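Pre-run inspection, dish-clearing cell, Kesunon bench 2
Date: 2019-09-24

Emergency stop: pass.
Joint covers seated: pass.
Arm cable: comment. Slack lies in loops on the tabletop beside the bowl. Clip before any sweep move.
Gripper approach: one finger inside the bowl, one outside the rim. Acceptable for shallow bowls.
Camera stand clamps: check torque again in May.
Chore readiness: not rated. Limit is 11 drops per 200 lifts — empty bowls only, no cutlery.

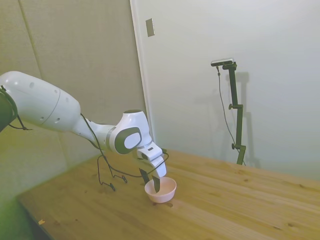 Albertina Mendes: I would fail chore readiness outright. A kitchen has soup in the bowls, and this list never tests for it.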